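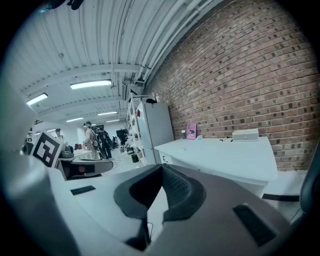

Arranging a Work Desk: Notes for Week 3
Home and Studio Interiors, evening course, Stestcombe
Tutor: Pavithra Poojary

Welcome back, everyone, and thank you for the very lively talk last time about kitchen drawers (I went home and sorted mine out, you'll be pleased to hear). This week we move on to the desk, a piece of furniture I'm terribly fond of and which most of us treat rather badly. Please keep these notes beside you when you do the home task at the end.

Start with the wall
Look at what stands behind the desk before you think about what goes on it. Red brick is a busy surface, with all those courses and pale mortar lines, and it does a good deal of the decorating for you. A plain white desk sits very happily against it and gives the eye somewhere to rest. If your wall is smooth and painted you can afford a bit more going on in front of it, and a pinboard or a small shelf may be just what it wants.

Then the ceiling, which people forget! In a converted workshop, with white beams and metal decking and pipes on show, the light tends to come from fluorescent fittings high up. They're good for seeing the whole room and rather flat for reading by, so a small lamp on the desk makes a lovely difference, even during the day.

The back edge and the front edge
I like to think of a desktop as two strips. The back strip is for things that stay: a lamp, a book stood upright, a cup, perhaps a little speaker. The front strip belongs to whatever you're doing now, and it ought to be clear when you sit down. For a desk 800 mm deep I'd give the back strip a quarter at most, and hold to it quite firmly, because cups and pens do creep forward over a long afternoon.

One strong colour is plenty on a white top. A pink hardback leaning on the wall will do the job beautifully, and you can change it when you've finished reading it.
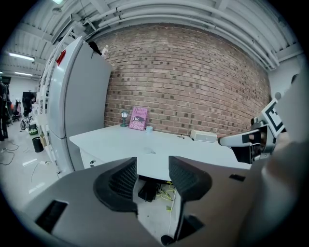 What should I do about the cables under my desk?
Begin by unplugging whatever you no longer use, then gather the rest with soft ties and lead them down one back leg, leaving enough slack to pull the desk out for sweeping. Keep any box or adaptor away from where your feet go, and label both ends of each cable while you can still tell which is which.

Home task
Set aside 20 minutes. Take everything off your desk, wipe it down, and put back only the things you have used since our last class. Make a quick pencil sketch of the result and bring it along with you. If you have a drawer unit with a lock, do find out where the key has got to before next week, when we shall be looking at drawers and what goes in them.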